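Laravport Table Linen Hire: Frequently Asked Questions

Last updated 2019-06-04

We get asked the same things a lot, mostly by people who have just discovered that a village hall trestle table is not a thing of beauty. The answers are below. If yours is missing, ring us, and if it is a good one it will end up on this page without credit.

What do you hire out?

Cloths, chiefly. Round, square and the long sort for trestles. We also do napkins and table runners, and for a while we did chair sashes, but the bows broke our spirit and we stopped.

What sizes do the cloths come in?

The sizes are on the order form. Please measure the table. "Normal" is a word we hear often and it has meant something different every time. You want the length, the width and the height from the floor, and then you need to decide how much drop you would like at the sides. If you plan to hide boxes, cool bags or a sulking nephew underneath, go to the floor.

How do I measure a round table?

Straight across the middle, edge to edge. Add the drop twice, once for each side. People forget the second side and then ring us from the venue.

What colours are there?

White, ivory, bottle green, a burgundy that hides burgundy, and two blues. The dark blue is called Anura and the bright one is called Tai. We didn't name them. They arrived with those names and by the time anybody thought to object the labels had been sewn in.

Is the bright blue really that bright?

Yes. We have had customers order Tai expecting something gentle for a christening and open the bag with their sunglasses on. It is a cheerful, flat, no-nonsense blue and it will be the first thing people notice when they come in. If you want something that sits quietly behind a flower arrangement, have Anura or have ivory.

It also changes a fair bit with the light, so a cloth can look like a lighter blue in the middle of the table and a deeper one towards the edge. It is the same dye all over. Before you write in about a faulty batch, move a lamp.
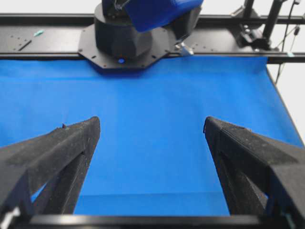

Photo: Fung-ping Kong

Plain blue cloth gives you nowhere to hide, and a fold or a shadow shows up as a darker band straight away. Some people like that. The rest of you will want the next question.

How do I get the creases out?

Our cloths go out pressed and folded, so you will have fold lines whatever we do. Put the cloth on the table the night before if the venue lets you in, smooth it from the middle outwards with the flat of your hand, and leave it. Most of the lines will relax. For those that won't, use a steamer, or an iron on a medium heat with a towel between the cloth and the table. Not a hot iron straight on to a varnished top, please. We have had that telephone call and it was a long one.

My cloth isn't hanging straight. Is it cut wrong?

Nearly always it has gone on at an angle. Stand at one end, crouch until your eye is level with the tabletop, and look along the hem. If the edge runs off on a diagonal, get somebody to hold the far corner while you pull yours. Doing it alone means walking round and round the table putting right what you have just put wrong, and I speak as someone who has done this with guests arriving.

Can I put candles on them?

In a holder with a base, yes. Wax on its own, no. Please don't try to pick wax off with a knife. Leave it alone and tell us, and we will deal with it.

What about red wine?

Blot it. Don't rub it, and don't pour white wine on top of it, whatever your uncle says. Salt is harmless but mostly makes you feel busy. Drinks stains are covered in the hire price, along with gravy, cake and lipstick. Burns, cuts, felt-tip pen and glitter are not. Glitter is charged as though it were a burn.

Do I have to wash them before they come back?

No, and we would much prefer it if you didn't. Shake the crumbs out, make sure the cloths aren't damp, and put them in the bag they came in. A wet cloth knotted in a bin liner over a bank holiday is a new form of life by the time we meet it.

How many can I order?

As few as 2, and as many as 300 if you give us some warning. For anything over that, ask for Fung-ping, who keeps the big ledger and will tell you plainly whether it can be done. February is our quiet month and she is almost approachable then.

Do you deliver?

Within the town, yes, and to the villages if we are going that way. Otherwise collect from Unit 401, round the back of the old Havent building. The sign still says Havent. We have asked.

Can I come and see the cloths first?

Please do. We keep one of each colour out and you are welcome to bring a plate, a napkin or a bridesmaid to hold up against them. We can also post you a swatch, though a swatch of Tai is a poor guide to a whole tableful of it.

Can I buy one instead?

We sell off older cloths when they get thin. They make good dust sheets and passable picnic rugs. Quote stock list 3673 when you ring, or we will have no idea what you are on about.

What if I lose one?

You pay for it. If you find it later, folded behind the tea urn, bring it back and we will refund you, less a small amount for our having been right about the tea urn.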